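Dixit Foundation Funds Tree Nursery Repairs and Student Places at Golthorpe

11 Aug 2022

The Dixit Foundation has agreed to pay for repairs to the tree nursery at Golthorpe, the teaching forest north of Trastonville, and to cover the cost of eight student places there for the coming school year.

The nursery supplies native seedlings to landowners and schools in the county. It lost part of its roof and most of its shade cloth in a windstorm in March, and has been working out of one end of the building ever since. Orders for the fall were cut back and 993 seedlings were moved to a borrowed greenhouse at the high school.

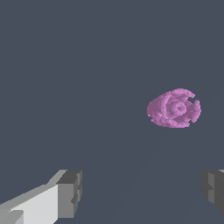

Rekha Jaiswal, who manages the nursery, said the roof would be done first so that the potting benches can go back under cover before the weather turns. The shade cloth will follow, along with a new water line to the lower beds. The old line was put in when the nursery was half its present size and has been patched many times.

"We can grow oak and shortleaf pine without much fuss, but the smaller shrubs need shade in July and August," Jaiswal said. "We lost most of the spicebush this summer."

The work will be done by Merkuner, a Trastonville contractor that built the picnic shelter at the forest entrance. The site will stay open on weekdays during the repairs, although the lower parking lot will be closed to make room for lumber and equipment. Visitors are asked to use the gravel lot by the gate.

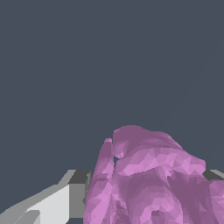

The student places are for the forest's two-term course in woodland management. Students learn to measure timber, mark a stand for thinning, and write a simple management plan for a small property. They also spend time on trail drainage and stream crossings – work that takes up a good part of the forest's own budget each year.

Jitendra Sandhu, the course instructor, said applications are open to anyone in the county who is 18 or older. No forestry background is needed. Applicants should send a one-page letter and the name of one reference to the Golthorpe office. Tuition, boots and a hard hat are included, but students must arrange their own travel.

Golthorpe covers 1,556 acres of mixed hardwood and pine. The land was farmed until the 1930s and much of the present forest grew up on old pasture. Public trails run through the eastern side, and the western side is kept for teaching and research plots.

Seedling orders for next spring can be placed with Seema Maurya at the nursery office.

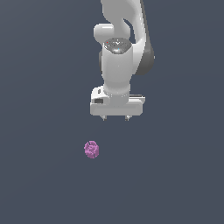

Simulated robot arm with a small pink object on a gray surface.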